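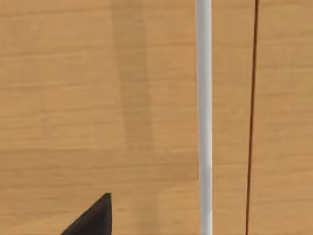
Brokudside Curtain Rod and the Wisau Desk: Nine Months in a Small Rented Flat

When I moved to my present flat I had two problems. The window of the bedroom is wider than a normal window, and the wall beside it is made of something that does not like screws. I also needed a desk for working at home. I bought a tension rod from Brokudside and a desk from Wisau in the same week, and I use them in the same corner of the same room, so I will review them together. I paid for both myself.

First the rod. Brokudside sells it in three lengths and I took the middle one. It is two tubes, one inside the other, with a spring and a rubber foot at each end. You turn the thicker tube until the rod is a little longer than the opening, then you press it and put it in place. The leaflet says to turn it by hand only. I did this and the rod fell down on the first night, with the curtain, at three in the morning. I turned it two more times and it has stayed up.

My curtain is a heavy one with lining, made by a company called Dona. Brokudside does not say on the package how much weight the rod can hold, and I think this is a real fault. I wrote to them and received a polite answer after eleven days, which told me that it depends on the wall. With the heavy curtain there is a small bend in the middle. I can see it from the bed but a visitor would not notice it. In the kitchen I have the short version of the same rod with a thin cotton curtain, and there is no bend at all.

The coating is good. I was afraid that the curtain rings would scratch it, because my rings are metal, and after nine months I find only some gray marks which go away with a damp cloth. The rubber feet are less good. One of them left a yellow circle on the paint. If your landlord is strict, put a small piece of felt between the foot and the wall. My neighbor Leonidas Economou gave me this advice, but he gave it after the circle was already there.

Now the desk. It was the more expensive thing and I have more to say about it. It comes in one box which is too heavy for one person on the stairs. The delivery man left it at the street door, although I had paid for delivery to the room. Wisau returned this fee when I complained, so I have no anger about it.

Assembly took me one evening. The drawings are clear except for step seven, where the left leg and the right leg look identical and are not. If you mix them, the holes for the back panel will be on the front, and you have to begin again. Please look for the small letter inside each leg before you start. The screws were all there, and one extra.

The top must be oiled before use, and the leaflet recommends the oil of the same brand. I used Triantafyllou furniture oil, which my local hardware store sells for half the price, and put on two coats with one day between them. The smell was strong for a week. A cup of hot tea leaves no ring now. On the underside I put only one coat, and I have seen no difference so far.

The height is fixed. For me it is right, for my sister it is too high and she puts a cushion on the chair. There is one drawer. It opens well when it is nearly empty, but with a lot of paper in it the runner on the right side becomes stiff. I rubbed it with a candle in September and it was better for some weeks – then the same again. I would prefer that Wisau spend a little more on the runners, even if the desk costs more.

The desk stands under the window, so the curtain hangs behind it. This was a mistake of planning which I must mention for other people with small rooms. A curtain that reaches the floor gets caught between the desk and the wall, and each time you pull it you also pull on the rod. A spring rod does not forgive this. I shortened the curtain so that it ends just above the desk top, and since that day the rod has not moved.

Would I buy them again? The rod yes, for a light curtain, and I would use the felt from the first day. For a heavy curtain I would ask the landlord for permission to drill. The desk also yes, but I would wait for a sale, and I would ask a friend to be at home on the day of the delivery.

Rod: four stars of five. Desk: three and a half – the missing half is for the drawer.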